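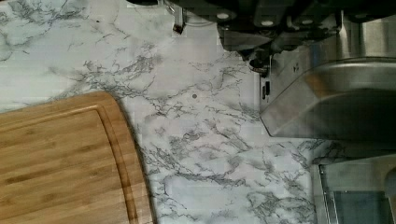 ## 1. Background and Aim

Shared student kitchens put several kinds of work surface through heavy daily use. This project measured how well routine wiping removes food residue from two of them: a smooth countertop and a bamboo cutting board. Comfort Acheampong handled sampling and Kwabena Lamptey handled the data and the write-up. The test site was the second-floor kitchen of Mahama House.

The house cleaning sheet gives one instruction for all surfaces: spray, wait, wipe. It does not distinguish between a counter and a board. We wanted to know if a single procedure is adequate for both.

## 2. Method

Residue was estimated with a handheld luminometer and swabs. The instrument reports relative light units (RLU), which rise with the amount of organic material picked up by the swab. RLU values do not identify bacteria and should not be read as a colony count.

Each trial followed the same order:

1. Wash the surface with dish soap and hot water, then air dry.
2. Apply the test soil (diluted chicken broth with a little corn starch) through a square stencil.
3. Leave for 17 minutes.
4. Swab half of the square.
5. Spray with Clallby, wait 2 minutes, wipe once in each direction with a folded paper towel.
6. Swab the other half.

We ran 19 trials per surface. Readings were entered in Notex at the bench and exported as a spreadsheet at the end of each session. Trials in which the stencil slipped were repeated in full.
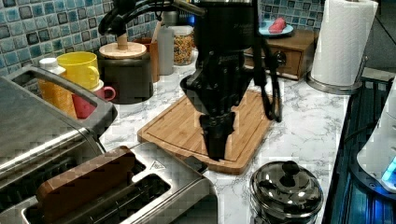 The wiping step was the hardest to standardize. In the February pilot, each of us pressed with a different force, and the readings split into two groups by operator. For the main series one person did all the wiping, with the towel wrapped around a weighted block. This removed most of the spread, but it also means the results describe one fixed pressure and not normal household habits.

## 3. Results

Before wiping, both surfaces gave readings near the top of our working range, which we had capped at 4,000 RLU. Any reading over the cap was discarded and the swab repeated on a fresh square.

After wiping, the countertop readings fell sharply and stayed close together. The board readings also fell, but less, and they varied more from trial to trial. The highest board values came from squares placed near the perimeter, where the towel block did not sit flat.

| Surface | Drop after wiping | Spread between trials |
|---|---|---|
| Countertop | Large | Narrow |
| Bamboo board | Moderate | Wide |
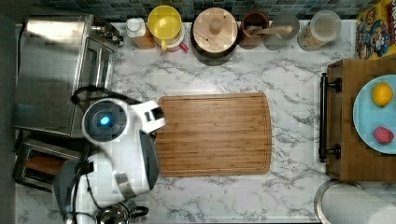 A second pass with a clean towel brought the board readings down further. We did this on only a few squares and did not include them in the main comparison.

## 4. Discussion

The difference is consistent with surface texture. Small gaps between fibers can hold liquid that a towel passes over. Knife marks probably add to this, although we did not grade the board for wear.

Spray residue is a possible source of error. Some cleaners reduce the light signal, which would make a surface look cleaner than it is. We checked Clallby on a blank swab and saw no clear effect, but a proper control series is still needed. Rotia, the other spray stocked in the house, was not tested.

## 5. Recommendations

- Wash boards in the sink with soap after each use. Do not rely on spray alone.
- Keep the current procedure for counters.
- Repeat the series with an older board and a plastic board.

Raw data and the swab log are in the course folder under Acheampong/Lamptey.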